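Section 4. Trying Out Grippers in the Practice Kitchen

Before you bolt anything to a real arm, we'd like you to spend an unhurried hour or so in the simulated kitchen that comes with Navelgate. It's the friendliest place we know of to find out how the Carré two-finger gripper and the Birnano soft gripper differ, and the worst you can do there is knock over a make-believe bottle.

You'll be working with more than one camera view, so open them all before you begin and take a moment to get your bearings.

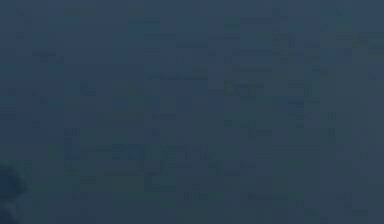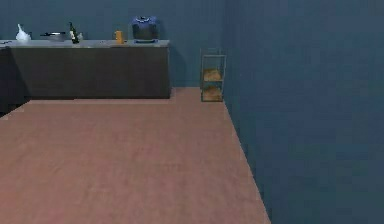 4.1 Setting up the comparison

1. Start Navelgate and load the kitchen from the Rooms menu. Give it a minute on an older laptop.

2. Choose your arm. We wrote this section with the Nosau arm in mind, but any arm on the supported list will do nicely as long as you keep the same one for both grippers.

3. Attach the Carré gripper first. Set the closing speed to 36 and leave the force slider wherever it lands — you'll have plenty of time to fuss with it later.

4. Type 137 in the Seed box. This puts everything back in its starting place whenever you reset, so that both grippers get a fair shake at the same job.

5. Pick a target. The loaves on the wire rack are a kind first choice. The green bottle on the counter is a good deal trickier, with that narrow neck and its neighbors standing close by, and we'd save it for when you've warmed up.

6. Press Run, let the attempt play out all the way to the end, and save the log under the gripper's name.

7. Reset, swap in the Birnano, and go through steps 5 and 6 again with the same target.

Note: When you switch arms, Navelgate forgets your camera settings. Maëlys Picard on our support desk keeps a saved copy of hers in the project folder and loads it each time, and we've all picked up the habit from her.

Caution: Please don't carry your force settings straight over to a physical gripper. Start at the lowest setting on the real thing and work your way up gently, with a hand near the stop button.

4.2 Reading the logs

Open both logs side by side. Look first at the line marked Contact, which tells you when the fingers met the target, and then at Slip. A little slip on the Birnano is perfectly normal (the pads give a bit as they settle), but the same number on the Carré usually means your approach angle wants another look.

If the Contact line is blank, the arm never reached the target. Check the reach setting, move the base a touch closer, and run it again.

Faustine Ferrand wrote the longer guide to approach angles, and you'll find it in Section 5, along with the table of starting values for each gripper.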